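Rulthorpe Chopsticks: README

Hi! This is the little data card for the chopstick part of Rulthorpe, my ongoing set of everyday kitchen table chores. I'm Ayane Takagi, I look after the table-and-utensils folders, and if something in here is confusing it's probably my fault.

The chore is sorting chopsticks and putting them in the black mesh holder. Sounds dull, and then you try doing it with sticks that roll!
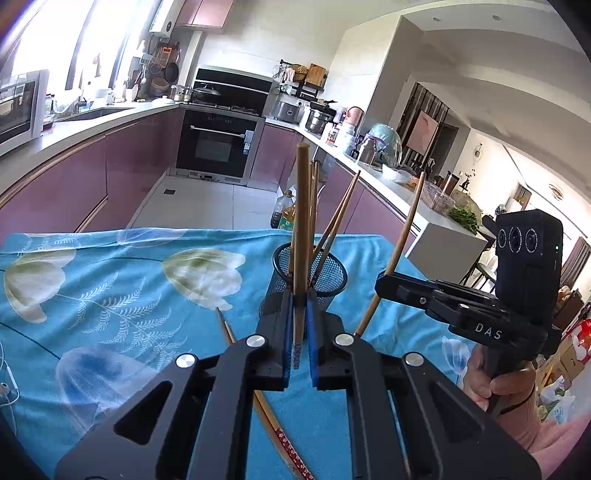
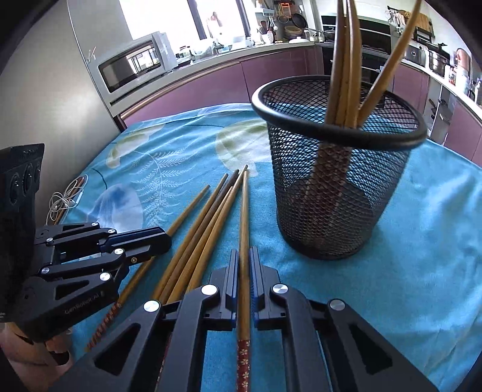
Chopsticks and the black mesh holder on the blue tablecloth, both pictures.

What's in the folder

There are 55 clips, and 28 of them have notes. The other ones are still on my list (sorry, I write slowly). Cheng-en Fang went through 15 of the notes with me and fixed my habit of calling everything a "stick."

Words I use in the notes

"Tip" is the narrow end that goes in your food. "Handle" is the thick end. "Floral" means a red handle with small pale flowers on it, and I use it even when only a bit of the red shows. "Holder" is always the mesh one, whatever you'd call it at home (Cheng-en says pen cup).

"Pair" is the tricky one. I only write it when two chopsticks are lying or standing together and look like a match. Wood color by itself isn't enough, the browns run from light to pretty dark and lamplight changes them a lot.

Things to know before you use it

Chopsticks cross over each other all the time, so a handle can be hidden while its tip is in plain view. In that case I note the tip and leave the handle blank. Please don't fill in the blanks by guessing!

The tablecloth has big flowers all over it. If you're picking out the floral handles by pattern, go by the red as well or you'll end up with half the tablecloth.

Changes

October 2020: version 2. Renamed "cup" to "holder" everywhere and merged the Farner notes into the main file. Spoons are moving to their own folder, still to do.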